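Gilley tabletop, light wood
Zidia workroom range

Flat work surface for kitchens, craft rooms and shared offices. Planks run the full length of the top. Shade varies from plank to plank, and some are grayer than others. The variation is natural and is not grounds for return. The top ships with a clear matte oil finish and 18 pre-drilled holes on the underside.

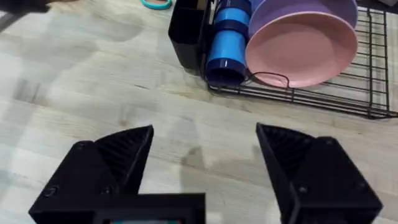
Rated load is 200 lb, evenly spread. Do not stand on the top or clamp vises to the front edge. Re-oil every 700 hours of use, or sooner if the surface feels dry. Use a lint-free cloth and work with the grain. Leave overnight before putting anything back.

Dish racks should sit on a drip tray. Standing water left under rack feet will raise the grain. Pens, scissors and other small tools are best kept in a caddy or a shallow dish, as dragged metal marks the oil. Felt pads are sold separately (Jirnum, pack of 2).
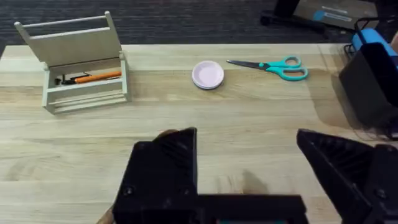

Can ink stains be removed?
Fresh ink usually lifts with a damp cloth and mild soap. For older marks, sand lightly with fine paper along the grain, wipe off the dust and re-oil the area.

Product contact: Tamsin Te Moana, Zidia parts desk. Tops ordered in July ship in August.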